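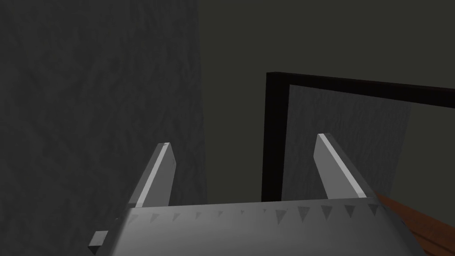
February, day 3 of the lentil thing

Okay, so I'm still on lentils. I bought a giant sack at Landine because it was cheaper per pound than the little bags, and now I have to eat like a person who owns a giant sack of lentils. Last night was soup again (fine, a bit gray). Tonight I finally tried frying them — cooked first, drained, patted with a towel, then into a hot pan with way more oil than I'd admit to my sister.

And they were so good! Crackly on the outside, kind of creamy in the middle, and I threw in cumin and a fat pinch of smoked paprika right at the end. I ate half of them standing at the stove with a spoon. The other half went on top of rice with yogurt and the last sad cucumber.

I posted the whole thing on the Lidton recipe board before I'd even washed the pan, and people had opinions, of course.

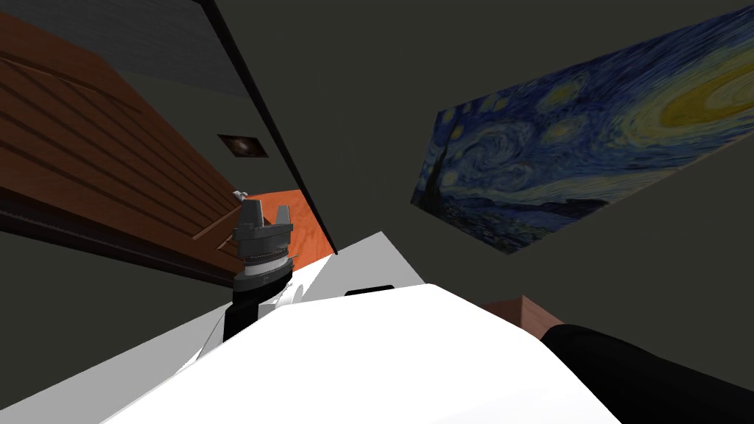
Zorica Halilović wrote that I should skip the boiling completely and just soak them overnight, then fry them straight from the soak. She says they stay crunchier and don't go to mush when you stir. I have 2 cups soaking now in the blue bowl, so we'll see. I'm a little scared for my teeth.

Also I looked at the back of the sack and did the math on salt, and I've been using way too much. The bouillon cubes alone had me at 800 milligrams a bowl, and then I was salting on top of that like a maniac. No wonder I've been so thirsty at night. Switching to lemon and see if I notice. I had some on the leftover soup at lunch and it perked right up, I should've done that on day one.

Things I still want to try: lentil patties, that red lentil dip with the burnt onions, maybe tacos if I can find decent tortillas.

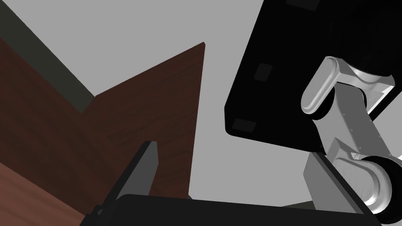 Eilif Öberg thinks the patties will fall apart unless I mash a third of the lentils and chill the mix for an hour before shaping. Fair enough, my last bean burgers were basically gravel. I'll pick up an onion and some breadcrumbs tomorrow, and more lemons. And yogurt — I finished it off with a spoon just now.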